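Section 2: Sealing a Stone Countertop
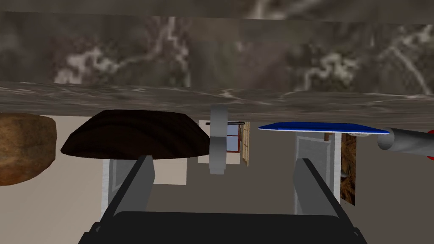
Gray marble with white and cream veining.

Filed under: Flirwood Kitchen Handbook, Surfaces
Friday, January 30, 2026
26 shares | 2 comments

You have bought marble. Section 1 covered whether this was wise, and we won't go over it again. Stone has pores, your household has coffee, and the sealer goes between them.

This section applies to polished and honed marble fitted with the Flirwood kit. Owners of the Mullico composite top can skip to Section 3, as composite doesn't take sealer and will just sit there looking greasy.

Before you start

Set aside an evening when you won't need to cook. The kit contains one bottle of Vutbridge sealer, two applicator pads, a pair of gloves and a leaflet in very small type. You will also need clean cotton cloths, plain water, a mild dish soap and somewhere else to put the toaster.

Test whether the stone needs sealing at all. Drip a spoonful of water in a spot you don't care much about and leave it for 17 minutes. If the water stays up in a bead, the old seal is holding and you may go and do something pleasant. If a dark patch forms under it, carry on to step 1. The patch will fade as it dries.

CAUTION: Don't run this test with lemon juice, vinegar or wine. Acid etches marble, and sealer does not prevent etching. You would be testing for one problem by causing another.

Sealing the top

1. Clear the counter completely. Working around the fruit bowl leaves a fruit-bowl-shaped patch of unsealed stone, and you will know where it is forever.

2. Wash with warm water and a few drops of dish soap. Rinse twice. Soap left behind gets sealed in, along with any crumbs.

3. Let the stone dry overnight. Marble that feels dry on top can still be damp below.

4. Open a window and put on the gloves. Shake the bottle gently with the cap on. (An earlier edition of this guide left out the last four words.)

5. Wet one pad with sealer and wipe it over a small area, starting at the back. Overlap each pass by half a pad. You want an even, thin film – if it's running toward the sink, you've been generous.

6. Do the front edge. Everybody forgets the front edge, and it's where the wet sleeves, drips and leaning elbows go.

7. Wait as long as the bottle says and no longer. Then buff off whatever is left with a dry cloth. Sealer that dries on the surface turns to a gray haze.

8. Repeat steps 5 to 7 with the second pad.

9. Stay off the counter for 26 hours. We know other brands say less.

NOTE: Veins may look darker or brighter than the stone beside them after sealing. They take up sealer at their own rate, and the difference usually evens out within a few days.

If you have haze

Wet a cloth with a little fresh sealer, rub the hazy area until it softens, and buff right away with a dry cloth. It feels like the wrong thing to do. Don't use a scouring pad, a razor blade or the powder your aunt swears by.

If the haze has been there longer than a week, call the Liepiņa service desk and ask for the stone line. Have your kit number ready. It is under the bottle, where the drips have been.

Cloths and leftovers

Lay used cloths flat outdoors until fully dry before throwing them out. Never ball them up in a closed bin. Cap the bottle tightly and store it upright, away from heat and children. An opened bottle keeps for one year – write the date on it now, while you still believe you'll remember.

Next: Section 3, Composite and Other Easier Decisions

Comments (2)

Algirdas Strazds
Did step 5 from the front to the back and had to lean across the wet part to reach the wall. My shirt is now stain resistant. Does the 26 hours start from the first coat or the second?

Kaja Grīnberga
@Algirdas second coat, I asked the service desk. Also the haze trick worked for me, but you need a lot more dry cloths than you'd think. I went through all the good dish towels and one pillowcase.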